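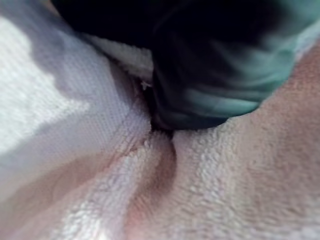
How to Roll Over an Old Workplace Retirement Account

Gillton Retirement Services - Participant Guides

23 shares | 4 comments

Employees who change jobs often leave a retirement account behind with the former employer. The money remains theirs, but the account is easily forgotten, and statements may continue to go to an old address for years. This guide explains how to move such an account into a new employer's plan or into an individual retirement account (IRA). It applies to traditional, pre-tax balances. Participants with Roth or after-tax money in the same account should read the note near the end before submitting any form.

Before you begin

Locate your most recent statement from the former plan. It will show the plan's full legal name, the name of the recordkeeper, and your vested balance. The vested balance is the part you may take with you. Employer contributions that had not vested when you left will generally be forfeited to the plan.

If no statement can be found, contact the human resources office of the former employer. Where a company has merged or closed, the Department of Labor maintains a search tool for abandoned plans.

Check also for an outstanding loan. A loan that is unpaid when the account is closed may be treated as a distribution and taxed as income. Ask the recordkeeper for the payoff amount and the deadline in writing.

Step 1. Choose the receiving account

A new employer's plan may accept rollovers, but it is not required to. Request the summary plan description and look for the section on incoming rollovers. If you prefer an IRA, open it before you contact the old plan. The old plan will ask for the account number and the exact wording to be used on the check.

Compare costs at this stage. An annual account fee of $43 has little effect on a large balance and a considerable effect on a balance of $3,000. Fund expenses are listed separately from account fees and should be added to them.

Step 2. Request a direct rollover

Call the recordkeeper or sign in to its website and ask for a direct rollover. In a direct rollover the funds pass from one institution to the other, and no federal tax is withheld.

An indirect rollover is paid to you personally. The plan must usually withhold 20 percent for federal tax, and you have 60 days to deposit the full original amount, including the part withheld, from other funds. Any shortfall is treated as a distribution. Participants under age 59½ may owe an additional 10 percent tax on it unless an exception applies.

Step 3. Complete the forms

Most plans supply a distribution form and a tax notice. Read the notice in full. On the form:

- Select "direct rollover" and not "cash distribution."
- Enter the receiving institution's name exactly as it was given to you.
- Enter the new account number.
- Sign and date every page that calls for it.

Some plans require the consent of a spouse, and the signature may need to be notarized. Others ask for a letter of acceptance from the receiving institution - allow extra time for this.

Step 4. Follow the money

Many recordkeepers still issue a paper check, made payable to the new institution for your benefit and mailed to your home. Do not deposit it in a bank account. Forward it promptly, with the account number written on it, and keep a copy.

Once the deposit appears, confirm that it has been coded as a rollover. A deposit coded as a regular contribution can cause you to exceed the annual limit. Then check how the money is invested. Rollovers into an IRA are frequently held in cash until the owner selects investments.

Step 5. Keep your records

The former plan will send Form 1099-R, normally by the end of January in the year after the rollover. A direct rollover is reported on your federal return even though no tax is due on it. Retain the form with your final plan statement.

Note on Roth and after-tax balances

Roth money must go to a Roth account. Ask the recordkeeper to issue separate payments for each type of money - a single combined check is difficult to correct afterward.

This guide was prepared by Terence Catterall and reviewed by Toshio Oshima, Participant Education. It is general information and does not replace advice from a qualified tax professional.

Share this guide | 4 comments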